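Datasets > Duan > Wrist view > README

Search this dataset Go Advanced

# Duan wrist-view set: what's in it, and what went wrong

Hello, and thank you for stopping by! Duan holds 2,021 short episodes from our Mestness arm, and before you train on any of it we'd like you to know about the stalls.

## The fault

In nearly 200 episodes the gripper pose stopped updating while the wrist camera carried on happily. The arm kept moving, the log kept repeating one old position, and our checks (which only looked for missing rows, bless them) let everything through. We found it on a Thursday, when a replay drove the arm straight into its soft stop.

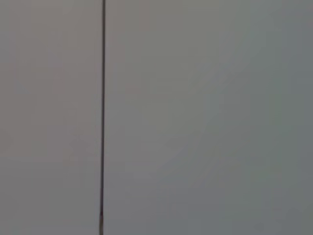
We went looking for a broken cable first and lost a good while to that. The trouble was in the Wavley bridge, which drops pose messages when its queue fills up and then fills the hole with the last one it had. A stall lasts up to 24 rows, and it can begin anywhere in an episode, so trimming the ends won't save you.

## Using the files

Every episode has a `pose_ok` column now. Please drop the rows where it is 0, and do **not** replay a flagged episode on a real arm, even slowly.
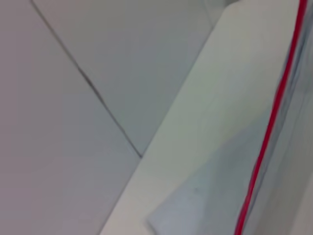
*Wrist camera still: Tosatent lab / Duan set*

The pictures themselves are fine to use in flagged episodes, so if you only need vision, keep them all! We still don't know whether gripper force was affected too. We checked 20 episodes by hand and couldn't settle it, so treat `force` with some care.

Contact: Tosatent data desk | © Tosatent | Back to top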